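Saltia tightens rules on small-parcel labels from May
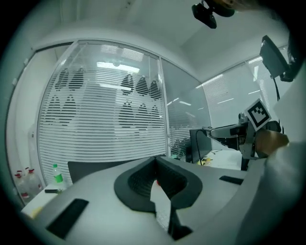
Parcel carrier Saltia will stop accepting handwritten address labels on business consignments from May, the company told account holders in a notice sent out on Wednesday. The change applies to all parcels handed in at its Grunen and Ratton depots. Private senders using the counter service are not affected.

Under the new rules, each parcel must carry one printed label on its largest flat side, with the barcode parallel to the longest edge and a clear margin on all four sides. Labels may not be folded over a corner or placed under strapping. Clear tape across the barcode, which is still common among smaller shippers, will also be refused. The company says glare from tape is the main source of failed reads on the older scan tunnels at Ratton.

Saltia recorded 1,347 failed reads at the two depots in the last full week before the notice. Of these, 790 were traced to tape or wrinkled labels and 300 to handwritten addresses. The remainder were put down to torn labels, faded thermal print and parcels carrying more than one barcode. A failed read sends the parcel to a manual desk, where the address is keyed in and a new label is applied. Parcels that reach the manual desk after 7 p.m. usually miss the night linehaul and arrive a day late.

"The manual desk was set up for exceptions, and the volume going through it is no longer exceptional," said Wim Hermans, operations manager at the Grunen depot. He said the depot would keep the desk open on its present hours through the summer and review staffing after that.

Non-compliant parcels will be relabeled during the first four weeks at no charge. After that, a handling fee will be added to the monthly invoice. The fee has not been published. Account holders that ship more than 1,000 parcels a month will be billed under their existing contracts, most of which already contain a relabeling clause.

Reaction among shippers has been mixed. Wing-sze Yu, who runs the dispatch room at the mail-order stationery firm Declercq, said the label position rule would cause more work than the ban on handwriting. Declercq prints all of its labels but places them on the end of the carton so that they stay visible when cartons are stacked on a pallet.

"We will have to move the label and then add a second mark on the end for our own people," she said. "That is a change to the packing bench, the printer template and the pick sheet." She added that the firm had asked Saltia whether an end label could be allowed on cartons above a set size – it had not yet received a reply.

Reused cartons remain acceptable, but old barcodes must be removed or fully covered. Crossing them out with a marker will not be enough. Return labels packed inside the parcel are outside the scope of the change.

A revised label template in two sizes can be downloaded from the account portal. Shippers that use their own software can send test prints to either depot for a scan check, with results normally returned within three working days.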